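Three evenings with Kulava, and my thumbs hurt

I have been putting off writing this up until I had something worth showing, and on Tuesday I finally got a whole run I was happy with. So! Teleoperation. Driving a two-armed robot around a simulated house by hand and recording every wobble, so that a policy can learn to do the same job later without me.

The simulator is Kulava, which I've grumbled about before (the installer, mostly) but have grown very fond of. The arms are steered with a pair of Skomell hand controllers. You squeeze to close a gripper, twist your wrist to turn it, and a small stick under the left thumb drives the base. It sounds easy. It took me a full evening to stop crashing into walls.

The task is about as humble as they come: drive up to a bit of furniture, pick up one small thing, put it down somewhere else. I've saved 106 runs so far. The early ones are dreadful — long pauses, arms waving about while I worked out which hand was which — and I've binned a fair few.

What helped most was switching from the outside view to the robot's own. From outside I kept judging distances as if I were standing in the room, and reaching far too short. From on board you get the body below you and both grippers up in front, and after ten minutes or so your hands start to believe it. The tilt is a bit much at first. I had to stop for a cup of tea.

The rooms are a treat, too. Kulava shuffles the walls and colours between runs so the policy can't lean on one bit of wallpaper, and some of the mixtures are gloriously ugly. Green panelling next to pale blue brick, with yellow window panes on the other side? Lovely. I'd live there.

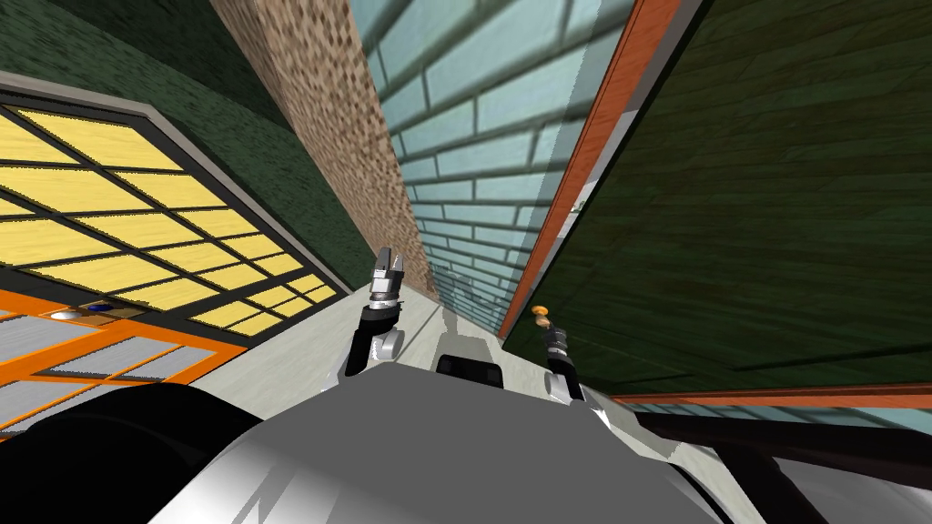
Things I changed after the first evening

I slowed everything down. The default speed for the arms is fine if you know what you're doing, but every jerk goes into the recording and the policy will happily copy it. I now run at half speed and my paths are so much smoother.

I also stopped correcting tiny mistakes in mid-air. If the approach is wrong I back off properly and come in again, and that way the recording has a clear recovery in it, which the policy can use. A friend on the Bastos forum suggested this and I'm a convert.

And I cut my recordings down to roughly 800 steps. My longest was 823 and most of the extra was me dithering over the drop.

Next up is training on the lot with Rillier and seeing what it makes of my driving. I'm expecting it to pick up my habit of drifting left before a grasp — I only spotted it on playback and now I see it in every single run. More when the first results are in!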